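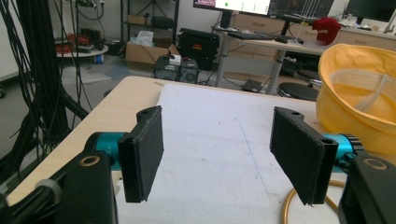
Section 2. Setting Up the Stand and Putting On a Soft Hat

Welcome to the part of the guide most people turn to first. The Asholm is a simple wire stand, and if you have owned a hat stand before you could probably manage without us, but soft hats with floppy brims have a few habits of their own, so please pull up a chair and read along the first time through. Felt hats and straw hats are covered in Section 3.

Before you begin

Choose a table you can walk up to from at least two sides and clear a good space on it. We like to lay a white foam board over the tabletop. It makes lint and loose threads easy to spot, and it saves the wood from little scratches if you slide the stand about while you're deciding where everything goes. An old board is perfectly fine for this. Ours has been smudged for years and works as well as the day it was cut.

Wash and dry your hands (sunscreen and hand cream are the usual culprits behind marks on a pale or bright brim), and have a soft clothes brush within reach.

Setting up the stand

1. Take the stand out of its sleeve and set it down with the base ring flat against the board.

2. Press lightly on the ring with your fingertips and go all the way around. If it rocks, lift the stand, hold the ring in both hands, and ease the high side down a little at a time. Set it back down and try again.

3. Look at the curved supports from above. They should spread evenly. One that has been squashed in the box can be coaxed back with your thumb, slowly.

4. Run a fingertip along the wire where the hat is going to sit. If you feel a rough spot, please don't use the stand. Write to us and we'll put another in the mail.

Caution: Bend the wire only as much as you need to. Going back and forth in the same place will weaken it.

Putting on the hat

5. Brush the hat inside and out, and fold down the sweatband if it has one.

6. Hold the hat by the crown, one hand on each side, and lower it straight down over the supports. Try not to carry a soft hat by its brim, tempting as it is.

7. Let go and give the fabric a moment to settle. The crown should rest on the supports without being stretched by them.

8. Turn the hat, not the stand, until the side you like best is facing out.

9. Go around the brim with both hands and let it fall where it wants to. A wide brim will droop, and it's meant to.

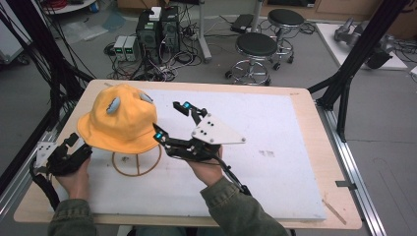
Yellow bucket hat with ears, resting on a wire stand on a foam board.

Hats with ears and other trimmings

Children's hats often come with ears or bows sewn to the crown, and these deserve a little extra patience. Keep your fingers below the stitching when you lower the hat. Once it is in place, tease each ear upright from its base, and if one still flops over, tuck a bit of rolled tissue inside the crown beneath it. Dale Ross, who sews samples for us, leaves the tissue in overnight and takes it out in the morning.

Note: Ears don't have to match exactly to look right. Please don't tug on one to bring it level with the other, as the seam will give before the ear does.

A word about sizes

The Asholm holds hats up to size 56. For larger hats, use the Drimis, which has longer supports and takes up more room on the shelf. Very small hats may slide too far down. If that happens, drape a folded cotton handkerchief over the supports first.

Moving and storing

Carry the stand by its base ring, with your other hand resting lightly on the crown. If you're going farther than the next room, take the hat off and carry the two separately. Keep the hat out of strong sun, and brush it every couple of weeks if it stays on display.

Always let a washed hat dry completely before it goes back on the wire. Instructions for washing begin on page 30, and spare parts are listed on page 32.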